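공동생활관 세탁 공간에서 공용 식탁보를 세탁한 뒤 줄어든 경우의 처리 기준 문의

작성자: 도예린
등록일: 2025년 6월 7일
분류: 생활관 운영 > 비품 관리

안녕하십니까. Doncombe 생활관에서 2층 공용실 비품 관리를 담당하고 있는 입주자입니다. 공용실 탁자에 사용하는 식탁보의 세탁 및 교체 기준에 관하여 문의드립니다.

지난 2월 공용실 비품을 일괄 교체하면서 Tseng 상회를 통하여 면 혼방 식탁보 8장을 구입하였습니다. 구입 당시 안내문에는 물 온도 30도 이하에서 세탁하도록 기재되어 있었으나, 담당자가 교대되는 과정에서 해당 안내문이 전달되지 않았고, 일부 식탁보가 고온 표준 코스로 세탁된 후 건조기까지 사용된 것으로 확인되었습니다. 그 결과 길이가 눈에 띄게 줄어 탁자 양 끝을 덮지 못하는 것이 생겼습니다.

이에 다음 사항을 여쭙고자 합니다. 첫째, 이미 수축된 식탁보를 원래 치수에 가깝게 복원할 수 있는 방법이 있는지요. 둘째, 복원이 어려울 경우 교체 비용을 공용 관리비에서 집행하는 것이 타당한지, 아니면 세탁 담당자가 부담하여야 하는지요. 생활관 규정에는 "비품의 통상적 손모는 관리비로 처리한다"는 조항만 있으며, 세탁 중 발생한 수축이 통상적 손모에 해당하는지에 대해서는 별도의 언급이 없습니다. 유사한 사례를 처리하신 경험이 있는 분의 의견을 부탁드립니다.

Selina Hofstetter
Wumunden 공동주거 지원센터 상담위원

문의하신 내용에 대하여 항목별로 답변드립니다.

복원 가능성에 관한 사항입니다. 면 섬유의 수축은 대부분 방적 및 직조 과정에서 늘어난 실이 열과 수분을 만나 본래 상태로 돌아가면서 발생합니다. 따라서 완전한 복원은 기대하기 어려우나, 부분적인 회복은 가능합니다. 미지근한 물에 섬유유연제를 소량 풀어 식탁보를 30분간 담근 뒤, 비틀지 않고 가볍게 눌러 물기를 제거하시기 바랍니다. 이후 평평한 곳에 펼쳐 네 변을 조금씩 당겨 가며 모양을 잡고, 그늘에서 말리십시오. 한쪽 모서리만 강하게 당기면 올이 틀어져 사각형이 유지되지 않으므로 마주 보는 변을 두 사람이 함께 잡고 당기는 방법을 권장합니다. 마르기 직전에 중간 온도로 다림질하면 치수를 조금 더 확보할 수 있습니다. 다만 폴리에스터 비율이 높은 제품은 이 방법의 효과가 크지 않으며, 짜임이 성긴 편물 제품은 당기는 과정에서 변형될 우려가 있으니 눈에 띄지 않는 가장자리에서 먼저 시험하시기 바랍니다.

비용 부담에 관한 사항입니다. 인용하신 조항만으로는 단정하기 어렵습니다. 통상적 손모란 일반적으로 용도에 맞게 사용하는 과정에서 자연히 생기는 마모, 변색 등을 가리키며, 세탁 표시를 따르지 않아 생긴 수축은 이에 포함되지 않는다고 보는 견해가 있습니다. 그러나 본 건의 경우 담당자에게 세탁 방법이 전달되지 않았으므로 개인의 과실로 보기에도 무리가 있습니다. 저희 센터에 접수된 유사 사안에서는 관리비로 우선 집행하고, 이후 인수인계 서식에 세탁 항목을 추가하는 방식으로 합의된 경우가 많았습니다. 입주자 회의에 안건으로 상정하여 의결 기록을 남기시기를 권합니다.
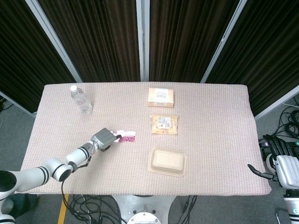

아울러 교체품을 선정하실 때에는 탁자의 실측 치수에 양쪽으로 늘어뜨릴 길이를 더하고, 여기에 수축분을 감안한 여유를 두시기 바랍니다. 예컨대 필요한 길이가 200cm라면 그보다 한 단계 큰 규격을 선택하시는 편이 안전합니다. 표시사항에 "방축가공"이 명기된 제품이라도 건조기 사용은 별도로 확인하셔야 합니다.

세탁담당3년차

저희 생활관도 작년에 동일한 일이 있었습니다. 유연제에 담그는 방법을 시도하였으나 체감상 큰 차이는 없었고, 결국 줄어든 것은 작은 보조 탁자용으로 전환하였습니다. 비용은 관리비로 처리하였습니다. 참고로 세탁기 앞에 코스별 안내문을 부착한 이후로는 같은 문제가 재발하지 않았습니다.

문서고양이

위 답변에 한 가지를 보충합니다. 구입 시 받은 안내문과 영수증을 보관하고 계시다면 판매처에 먼저 문의하시기 바랍니다. 세탁 표시가 제품 자체에 부착되어 있지 않고 별지로만 제공되었다면 교환 협의의 여지가 있을 수 있습니다. 저희는 Grandatell에서 구입한 커튼에 대하여 같은 사유로 일부 교환을 받은 바 있습니다. 다만 판매처마다 기준이 상이하므로 동일한 결과를 보장할 수는 없습니다. 문의하실 때에는 구입일, 수량, 수축 전후의 치수를 함께 기재하여 서면으로 제출하시면 됩니다.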